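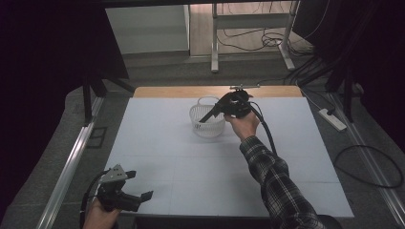 Small white basket on the paneled table.

Textile Conservation Workshop, notebook 1226
June, morning session, opened 8:40

Continuation of the aqueous cleaning trials on the Softić bequest. The object under preparation is the long runner, plain-weave linen with red and blue counted embroidery at both ends. No treatment of the runner itself is authorized at this stage. All work recorded in this entry was carried out on sample cloths cut from the modern linen supplied by Amari, which was pre-washed and aged in the light cabinet during the spring.

Water supply. The deionizer was run for ten minutes before the first draw. Conductivity was acceptable at the start and again after the midday break. The cartridge is due for replacement and an order has been placed with Jindlow. Until it arrives, the meter is to be read before every draw and the reading entered on the sheet beside the sink.

Colorfastness, red thread. Spot tests were made on loose thread ends recovered from the back of the runner during surface cleaning. Deionized water alone gave no transfer to blotter after one minute or after five. The detergent solution gave no transfer after one minute and a faint pink halo after five. The halo was visible only under the daylight lamp and was missed on first inspection under the ceiling lights. Colleagues repeating this test should read every blotter under the lamp, and should keep the blotters once read. The earlier set from the other end of the runner was discarded, and the two cannot now be compared.

Colorfastness, blue thread. No transfer in either solution at any interval. The blue is provisionally regarded as stable.

Immersion trial A. Sample cloth, 200 mm square, placed in 2000 ml of deionized water at room temperature. Gentle sponging from the center outward, natural sponge, no pressure on the return. The bath took on a pale yellow color within the first quarter hour. Bath changed twice. The third bath remained clear. The cloth was blotted between two sheets and laid out on glass. Dimensions after drying showed slight shrinkage in the warp direction and none that could be measured in the weft.

Immersion trial B. As trial A, with detergent added from the Stulteo stock solution at the lower of the two strengths agreed in the treatment proposal. First bath noticeably darker than in trial A. Four rinses were required before the foam test was passed, against the two allowed for in the proposal. The water estimate for the full object will have to be revised accordingly, and with it the time the linen remains wet. The present estimate assumes a single working day from wetting out to final blotting. That is no longer considered realistic unless the first bath is filled before the workshop opens.

Immersion trial C. Not started. The cloth set aside for this trial was found to have a pulled thread near one corner and was withdrawn. A replacement will be cut from the same length, with care taken to match the grain. It must go through the light cabinet before use, and trial C is therefore deferred.

Drying. Trial B was left face up on glass with the edges finger-aligned and no pins. A shallow ripple developed along one side. It relaxed after local humidification through a membrane and light weighting, and was gone by the afternoon check. The runner has a stitched hem at both long sides which will behave differently from a cut edge, and a hemmed sample should be made up before the result is relied upon. A double-turned hem matching the original is preferred. Sewing thread should be washed before use.

Stock. Blotter is low. Enough remains for the hemmed sample and one further trial. Request 200 sheets of the heavier weight on the next order. The lighter weight delivered last time cockled badly and should be kept for packing only. Natural sponges are adequate in number but two have begun to shed and have been marked for bench cleaning.

Documentation. Photographs of trials A and B before and after treatment have been entered in the object file under the trial letters. The color target was omitted from the first exposure of trial A and the exposure was repeated. pH readings are on the loose sheet inside the back cover and still need to be copied into the table.

Points to be settled before the next session:

Whether the detergent stage is justified at all, given the halo on the red at five minutes. The soiling removed by water alone in trial A was considerable.

Whether the red-embroidered ends can be kept out of the detergent bath by working the center section separately over the sloped board. The risk is a tide line at the boundary. A trial of this on scrap linen would take half a day.

Whether the old darn near the left end is to be released before wetting or left in place. The darning thread is cotton, has not been tested, and appears on no previous condition report.

Afternoon check, 4:15. Trial B flat and dry to the touch. Trial A remeasured, no change. Baths drained, sink wiped down, lamp switched off. Light cabinet left running with the two remaining cloths.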